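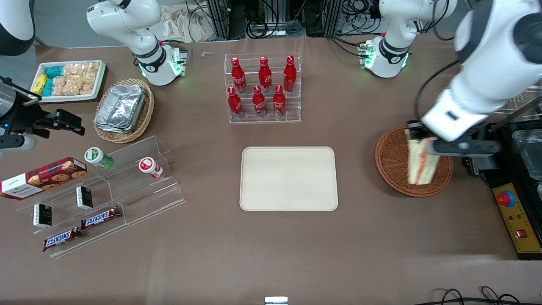

The Grindix purchase closed in December, as you know, and this is the second progress report to Trarnance under the loan agreement. Short version - integration is on track for stock and purchasing, behind on software, and the earn-out is still not agreed. The one number everybody asks for first is the saving per unit on the sharpener line from buying steel together with Bultis. It's 93 cents. Wouldn't get you the sandwich over the wicker basket up there, or even half of it, but it's on every unit we ship and it starts this quarter.

Position as of 25th February. Figures are unaudited. Sushil has seen them, the auditors have not.

Where the money went

First draw used in full. Most of it on the purchase price, the rest on moving the Grindix packing line into our building and paying off their old equipment lease. Second draw not requested yet. We'd like to hold it until the earn-out is settled, no point paying interest on cash that sits there.

Legal cost more than planned. The trademark search turned up an old filing from a distributor that had never been transferred back. Fixed now, papers signed, but it took two rounds and the lawyers charged for both. Invoice is in the folder.

Sales

Bultis core products (hand pruners, loppers, the folding saws) flat on last year. We expected that. The big garden chains ordered late again and two of them cut their opening orders, they say they're still sitting on last season's stock. This is the reason we bought an accessories business in the first place and I won't go through it all again.

Grindix is ahead of the plan we gave you. 172 stores now carry the pocket sharpener. Reorders are coming in from the hardware side more than from garden, which we did not have in the model. Margin better on those too as nobody there asks for a seasonal discount. Sushil Pal is redoing the forecast with hardware as its own line and you'll get it with the next report.

Cross-selling has not really started. The sales reps have the Grindix catalog but only since a few weeks, and the commission plan for it was only signed off after the sales meeting. So please don't read anything into the zero in that row of the spreadsheet. Its a real zero but there was nothing to sell under yet.
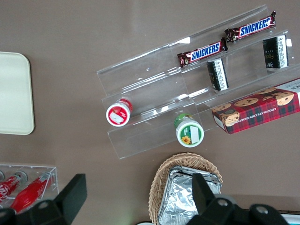 Photo: Tapio Halonen

Counter displays. Retailers want the sharpener by the register and not back in the tool aisle. We've got 200 display units on order, paid half up front. Delivery slipped once already, supplier blames the freight company, freight company blames the port. If they come before the spring resets we're fine. If not we lose the counter spots until fall and I would take the hit out of the second half numbers. I'll call you the day I know.

People

All Grindix production staff who were offered a job took it, except one who retired. Their founder is on the consulting contract as agreed and has been very helpful, more hours than we pay for frankly. Tapio Halonen moved over from our side to run the combined warehouse. Still short a quality lead. Had a candidate, lost her on salary. Ad is up again with a higher range - this will push payroll a bit over budget, see the note in the cost tab.

Software

Behind. The plan was one order system by now. We're running both, with a person copying Grindix orders across every morning, and there have been mistakes. A few customers got double shipments, one got an invoice with no shipment. All put right. The vendor has given us a new date and I've stopped paying the monthly support fee until they hit it, our contract allows that. Extra cost so far is overtime only. If they miss the new date as well we'll go to the backup option in the plan, slower but it's software we already own.

Earn-out

Still open. The disagreement is over wether hardware sales through our existing accounts count toward the Grindix target. The sellers say yes, all of them. We say only accounts that weren't ours before closing. The agreement is badly worded on this and both readings are possible. We have offered a split and are waiting for an answer. Worst case is inside the amount we reserved, so no covenant problem either way. Sushil ran it both ways, see the second tab.

Covenants

Both met. Leverage has a fair bit of room. Interest cover is tighter than I'd like, mostly the legal bill and the flat core season. It should ease once the spring orders are invoiced.

Surdu

You asked. Yes, we've talked to them again. They make work gloves and kneepads, same buyers as us, and the owner wants out. No offer made, no letter signed, no numbers traded beyond what's public. I don't want a second deal on the table before the order system works and the earn-out is closed. If the owner starts shopping it around we may have to move faster than that, and then I'd come to Trarnance before anybody else. For now assume nothing in the forecast.

What we need from you

Consent to the change of warehouse insurer, form attached, needs a signature on page 2.
Okay to push the second draw back. An email is enough.
Contact for the inventory appraiser you mentioned, I can't find it in my mail.

Next report will have the new forecast, the display delivery one way or the other, and hopefully a signed earn-out. Cost tab and stock aging list are in the same folder as last time, password unchanged.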